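Countertop reset between cooking jobs

Sort by material before washing. Plastic bowls hold grease longer than steel and go in last, in fresh water. Keep flatware together, handles toward the front edge, and leave tall containers along the back.
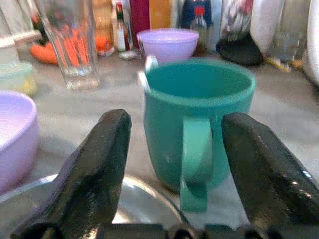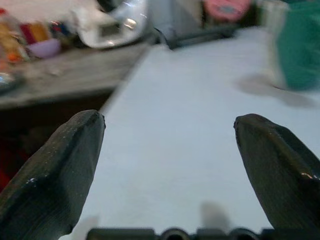
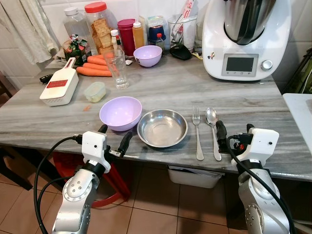
Zdislava Kuruc writes that she washes the grater first, before carrot residue dries in the holes, and that a stiff brush from the back side clears it faster than soaking.

Brushing from the back is correct for coarse holes. For fine ones, brush in the direction of the cut.

Drying: steel bowls upside down on a rack, mugs on their side for the first minute, then upright. Wipe the counter last, back to front. Close lidded jars before wiping; crackers pick up moisture.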